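Ticket: Order confirmation emails arriving twice
Product: Velura shop plugin, self-hosted
Shop: Istum play food and kitchen toys
Status: Solved
Opened: July 2020

1. What was reported

Customers who pay by card get two order confirmations with the same order number. The bank takes the money once and the order shows once in the admin list. Customers who pay by bank transfer get one email, as they should. Several people have written in to ask whether they have been charged twice.

Email preview contains the order number and the delivery address. 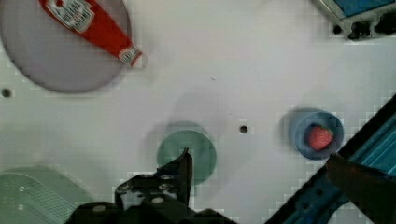 2. First checks

Cleared the shop cache and placed a test order by card. Two emails again, 30 seconds apart. Checked the template folder for a second copy of the confirmation template - there is only the one. Switched off the newsletter add-on and tried again. No change.

The mail log shows both messages leaving our own server with different message IDs, so the mail host is not duplicating them. Passed this on to Lindgren hosting anyway and they confirmed two separate requests from the shop.

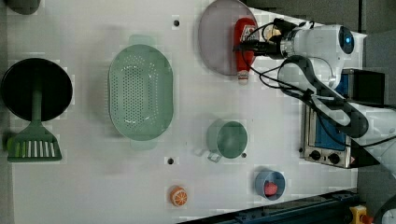 The payment log was more useful. For every card order there are 2 entries marked "paid". One comes from the return page, when the customer is sent back to the shop after paying. The other comes from the background notice that the card provider sends to the server. Each entry sets the order to paid, and setting it to paid sends the email.

3. Why it started now

The background notice was switched on in February but pointed at the old address of the shop, so it failed every time and did nothing. The address was corrected last week during the move to the Mirnberg server. Since then both routes have worked, and both send mail.

4. Tried and undone

Switched off the background notice. This stopped the second email, but a customer who closed the browser before returning to the shop was left with an unpaid order. Switched it back on. 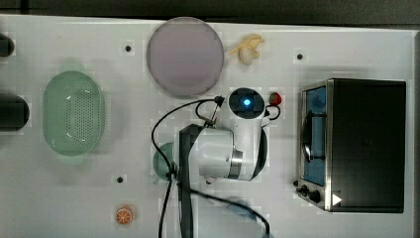

Next I set the return page to show the thank-you text only and leave the order status alone. The setting is under Payments, Advanced, "Update order on return". It was ticked by default. Unticked it, saved, cleared the cache.

5. Result

Placed 10 test orders by card, half of them with the browser closed early. One email each, all marked paid. Bank transfer still sends one email.

The 17 customers who wrote in have been sent a short reply saying they were charged once and can delete the second message.

Left to do: stock levels. The second "paid" entry may have taken stock off twice for the affected orders. Opening a separate ticket for that.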